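Unit 2 – Shape sets and print quality
Workshop notes, June. Bring the gauge sheet.

Last time: choosing a base board. Pale wood, flat, big enough to lay a row out and still have room to move pieces. Grain is fine, warping is not. Check against the bench before you start.

Today: the blocks. Cube, star, cylinder, triangular prism. Two colors only, so color alone never tells you the shape. Row order for the first excercise is blue, red, red, blue, blocks close together. Sort by color, then by outline.

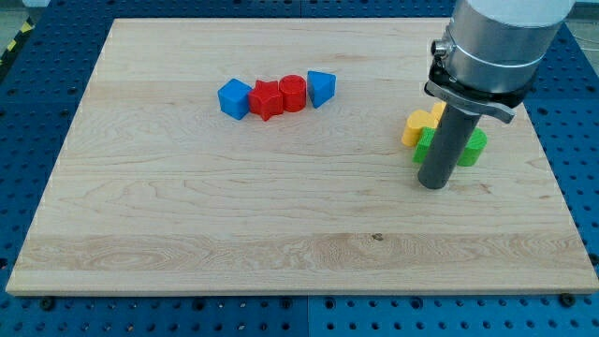

Mahfuz Dissanayake asked whether the layer lines should be sanded off before handing a set to children, and thought the star would be the worst job of the lot. Fair question. Sand lightly if you can feel a ridge – otherwise leave it. Rounded edges on the cube stay as they are.

Star: check each point for stringing. Cylinder: stand it on the flat end, push gently, no rocking. Prism: corners chip first, look there.

Write up for next session, 30 lines max. Name the shape, the fault, what you did aobut it. Hand in to Sabina Abeysekara, room 353, before noon.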